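Briralix Adds Labeled Desktop Organizer to Small-Space Line

For immediate release: November

Briralix, a maker of storage goods for small homes, will begin selling its Skallico desktop organizer this month. The organizer holds cosmetics, skin care bottles and other small items on a dresser, desk or bathroom counter. It comes with yellow stick-on labels in Chinese or English, and buyers can choose either set when they order.

The Skallico was drawn up by Ginevra Gatti, who has worked on shelving and drawer inserts for Briralix since the company opened its design office. It is the second product in the company's small-space line, after the Rerar hanging rack.

"Most of the organizers we looked at had one row of slots, all the same depth," Gatti said. "That works for brushes and lipstick. It doesn't work for a lotion bottle. People end up with a neat box and four bottles standing next to it."

The Skallico is split into two sections of different widths. The narrower left section has an open compartment with two small drawers under it. The wider right section has open compartments set in tiers, with drawers below. Taller things go at the back and short things go at the front, so a person sitting at the table can read the labels and reach what is behind them.

The body is wood in a pale pink finish with black trim. Small drawers on the left have round white knobs. The organizer ships assembled and weighs 8 pounds.

Labels are optional. Each organizer ships with a sheet in the chosen language and a few blanks, and the company suggests using the organizer for a week or two before sticking any of them down. In home trials, several people labeled everything on the first evening and then moved half of it.

Briralix tested the organizer in 90 households before settling on the final layout. Each household was given an early version and asked to use it for two months. Wanting Shen, who ran the trials, visited many of the homes at the start and again at the end.

"We asked people to put everything they used in the morning on the table first, then find a place for it," Shen said. "The bottles took the longest. A toner bottle is top-heavy when it's full, and people wanted it somewhere it could stand up straight with a wall around it. That's why the right side got deeper."

The early version had a single shelf across the full width at the back. It was dropped after the trials. Users said that small jars slid behind larger ones and were forgotten, and some found sunscreen from the summer before. The tiers on the right replaced the shelf, and the divider between the two sections now runs from the top rim to the base.

A second change came from parents of teenagers, who asked for drawers that could be told apart at a glance when two people share one organizer. The company tried colored knobs and went back to white after most of the households said they preferred labels. A small black nameplate was added to one of the drawers on the right side, and it can be lettered at the time of order for no extra charge.

Yolanda Sánchez, head of sales at Briralix, said the first run will be 500 units, with a second run planned for early spring if orders support it.

"We're keeping it small on purpose," Sánchez said. "The trim is bent by hand at the Trajkovski workshop, and they can only do so many in a day. We would sooner ship fewer and have the curves match."

Trajkovski, a family woodworking shop, has made parts for Briralix before, including the pegs on the Rerar rack. It will cut the panels and finish the trim. Final assembly and packing will be done at the Briralix warehouse.

Briralix gives the following advice for setting up the organizer. Place it against a wall on a flat surface. Put the tallest items in the rear compartments on the right. Keep lipstick and other short items in the front tier, and stand bottles with their caps closed. Wipe up spills with a soft, damp cloth and let the wood dry before putting anything back. Do not use bleach or cleaners that contain alcohol, which can dull the finish.

The organizer set against a wall on a black tabletop, with Chinese labels:

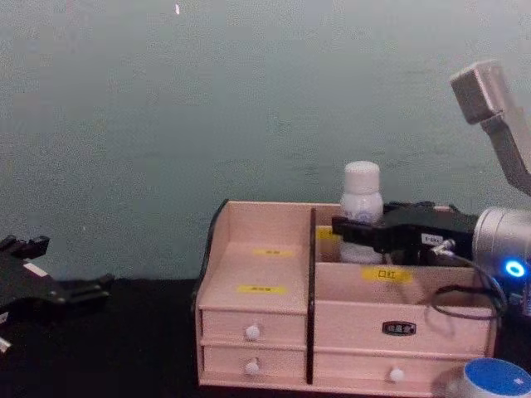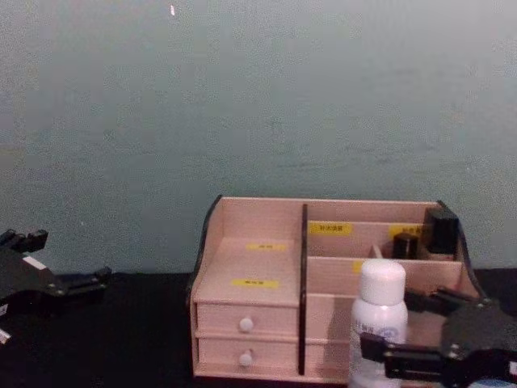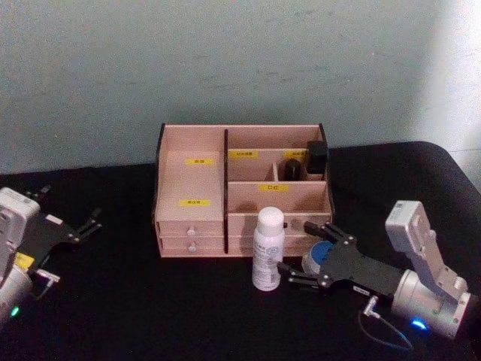
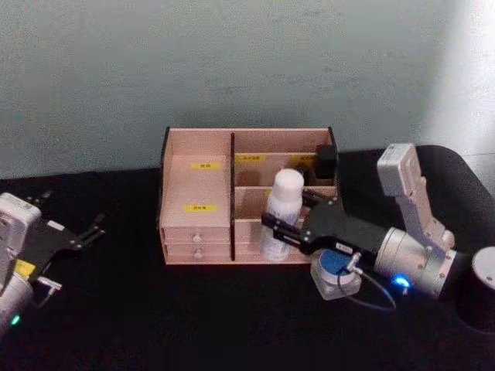 Orders open on the Briralix website this month and will ship in the order they are received. Stores that carry the Rerar rack will be offered the Skallico first, and new stores may apply for an account through the sales office. The organizer may be returned within 90 days if it has not been lettered. Replacement label sheets and knobs will be sold separately, and trial households will receive a finished organizer in exchange for the early version.

Zeyu Fu, who handles customer service, said the company will also post a printable template that shows the space the organizer takes up on a table, so buyers can check the fit at home before ordering.

About Briralix

Briralix designs and sells storage goods for apartments, dorm rooms and shared homes. Its products include the Rerar hanging rack and the Skallico desktop organizer.

Media contact: Ayman Ashour, Briralix press office. Samples are available to reviewers on request. Please state which label set you would like.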